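Fórum Casa e Cozinha > Limpeza > Vinagre com bicarbonato: alguém mediu alguma coisa?

turnetti_67
Membro desde janeiro
Abro o tópico porque estou farto de ler a mesma receita em todo o lado. Misturar vinagre com bicarbonato "desentope, desengordura e tira o calcário". Faz espuma, sim senhor. E depois? Um reage com o outro e fica água com um sal lá dentro. Gostava que alguém me mostrasse um ensaio decente, com copo, vareta e suporte de tubos, em vez de vídeos com música.
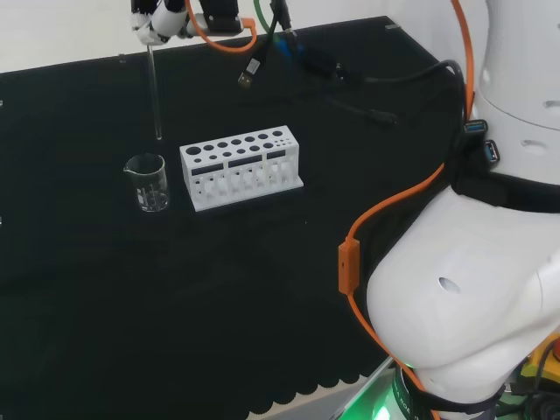
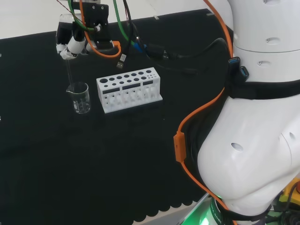
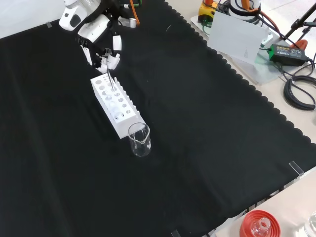
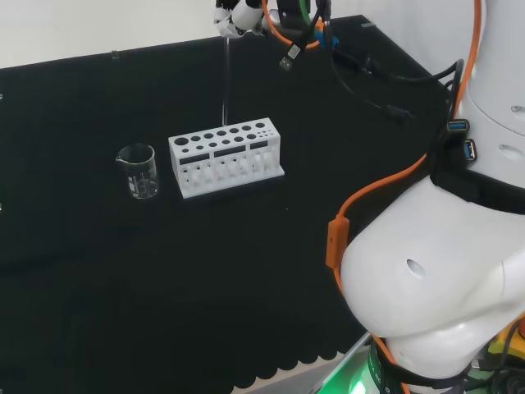 O que me irrita é ninguém comparar com água quente sozinha. Deitam a mistura no ralo, esperam, despejam uma chaleira a ferver e dão os parabéns ao vinagre. Tirem a chaleira e digam-me se o ralo desentupiu.

marlene.b
Cá em casa funciona. Faço isto há anos no lava-louça e nunca chamei um canalizador.

turnetti_67
Eu também nunca chamei e nunca lá pus vinagre. Empatados.

Plokard
A marlene tem alguma razão, a espuma mexe com a sujidade solta. Mas é pouco, e num cano aberto o gás sai por cima, não empurra nada. Para calcário, vinagre sozinho, deixado de molho. Para gordura queimada, pasta de bicarbonato e esfregar. Juntos, estragam-se um ao outro.

Mohit Bhardwaj
Discordo em parte do Plokard. Depende das quantidades. Se houver vinagre a mais, sobra ácido no fim e ainda ataca o calcário. O problema é que as receitas dizem "um copo disto e meia chávena daquilo" e cada um tem o copo que tem.

Plokard
Certo, mas se o que trabalha é o vinagre que sobra, para que gastei o bicarbonato?

Mohit Bhardwaj
Para desentupir, para nada. Só digo que a frase "fica água" também é exagero.

dixit
Vi um artigo partilhado num grupo que dizia que o método foi "testado em 2186 cozinhas". Fui à procura da fonte e era um blogue que citava outro blogue, que citava uma loja de detergentes ecológicos. Não encontrei método, nem quem mediu, nem o quê. A página tinha 1360 gostos, isso sim.

marlene.b
Vocês complicam tudo. É barato, cheira a limpo e não leva lixívia. Chega-me.

turnetti_67
Cheira a vinagre, marlene. Quanto ao barato: gasto uns 16 euros por ano em detergente da loiça e dá para a loiça e para o ralo. Quanto gastas em garrafões?

marlene.b
Não faço contas ao vinagre.

Fostham
Entro só para um aviso. Não misturem vinagre com lixívia, em quantidade nenhuma, liberta cloro. E não fechem vinagre e bicarbonato num frasco com tampa para "guardar pronto". Já vi essa sugestão neste fórum e continua lá no tópico fixo das dicas.

dixit
Confirmo, está na segunda página. Pedi para tirarem e responderam-me que era "opinião do autor".

Plokard
Alguém tem experiência com ácido cítrico em pó na máquina de café? O manual da minha manda usar só o descalcificante da marca, e eu desconfio sempre quando o manual e a loja são da mesma gente.

Mohit Bhardwaj
Uso, dissolvido em água fria e bem enxaguado no fim, duas passagens. Se tiveres peças de alumínio, vê isso antes. E se está na garantia, eu não arriscava.

Plokard
Está na garantia até janeiro. Fico com o da marca, contrariado.

turnetti_67
Voltando ao ralo: no sábado desmonto o sifão e limpo-o à mão. Quem quiser fazer o mesmo ponha um balde por baixo e guarde a anilha num sítio onde a encontre.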